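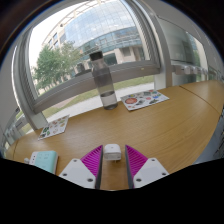 Wotent fin-ray fingers, magenta, on white mounting plates. Tabletop pick of a small white cube-shaped object.

Wotent Hand-Held Gripper, Tabletop Set

Sold by Cistbridge
Availability: in stock
Finger color: magenta / gray / natural
Document supplied with product: Wotent Operating Practice, revised 13 April 2025

Overview

The Wotent Tabletop Set is a hand-held two-finger gripper for recording manipulation demonstrations. The operator holds the handle, squeezes the trigger, and works on ordinary objects on an ordinary table. Camera and finger position are logged together.

The set comes with a written operating practice. Most labs and contractors that buy from us have to show how their recordings were made, and many wrote their own rules before we offered any. You may adopt ours as is, change it, or ignore it. The warranty depends only on the section marked Required.

What is in the box

Handle with trigger and wrist strap
Finger pair, fitted
Spare finger pair, same color
Camera bracket (camera sold separately)
Hex key
Calibration block
Printed Operating Practice and one pad of session sheets

Specifications

Mount: rigid plate, screw fixed
Finger type: fin-ray, ribbed, flexible
Rated load: 200 g
Largest object width: 34 mm
Surface: wood, laminate, glass, steel, cloth
Use: indoors, dry
Warranty: two years on handle and plates. Fingers are wear parts and are not covered.

Required

These points are conditions of the warranty.

Wear the wrist strap whenever the gripper is off the table.

Do not grip anything powered, charging, or connected to an outlet. Power banks, chargers and plug adapters may be used as objects only when disconnected from everything.

Do not lift glass, blades, or open containers of liquid. Closed bottles may stay on the table but must be within the rated load and width if they are to be picked.

Do not squeeze the trigger past the stop. If the fingers bow outward before the trigger reaches the stop, the object is too wide.

Replace both fingers together. A new finger paired with a worn one closes off center, and the logged opening will be wrong.

Tighten plate screws with the supplied hex key only. Power drivers strip the plates, and we can tell when one has been used.

Recommended practice: before a session

Run the calibration block through a full open and close. Write the reading on the session sheet. If it differs from the last reading on the sheet, run it again before touching the screws.

Check each rib for tears, starting at the tip. A whitish crease is normal. A split is not.

Look at the background. Windows are allowed and give useful variety, but note on the sheet that there is a window in view and what the sky is like. If the blinds are moved during the session, start a new sheet.

Take away papers with names, badges, screens showing mail, and anything with an address on it. Stickers, bottles, stationery and similar clutter can stay. Get written consent from anyone who may walk through.

Recommended practice: during a session

Approach at an even speed. Stop briefly with the object between the fingers before closing. People reviewing the recording use that pause to mark the start of the grasp.

Keep your free hand out of the way. If you have to use it, finish the take and mark it.

Leave failed grasps in. A dropped or missed object is marked "miss" on the sheet and the take is kept. Deleting misses is the most common fault we find when a customer sends us a sample to look over.

Put the object down before releasing it. Do not let it fall from height to save time.

Change operators at least once an hour. The trigger spring is light but the wrist gets tired anyway.

Recommended practice: after a session

Wipe the fingers with a damp cloth. No alcohol on the magenta or gray versions, as it dulls the color and makes old recordings look different from new ones. The natural version can take it.

Store the gripper with the fingers open.

Keep session sheets for as long as you keep the recordings. Plalano, who use the set at their office site, scan theirs at the end of each day and file them under the same name as the take folder. This works well and we suggest it.

Service interval

Send the handle in for a trigger check every six months if it is in daily use. Fingers last a good deal longer on smooth objects than on cloth or cardboard. Go by the ribs and not by the calendar.

Questions from customers

Does following the Operating Practice certify my recordings?
No. It is a supplier's document. Csenge Barta at our service desk can give you a letter stating which revision shipped with your unit.

Can I use the fingers on a robot arm?
Yes, with the Ostrowski adapter plate, sold separately. The Required section above covers hand-held use only. On an arm, the arm maker's safety rules and your own risk assessment come first.

Can I mix finger colors?
You can. Write it on the sheet.

Is the Practice available in other languages?
Hussam Yammine is preparing a French version. Write to him through the contact form if you would like to check the draft.

Ordering

Orders placed through the site ship from Cistbridge. For sets with an Ostrowski plate already fitted, contact Niamh Buckley in sales and include the make of your arm.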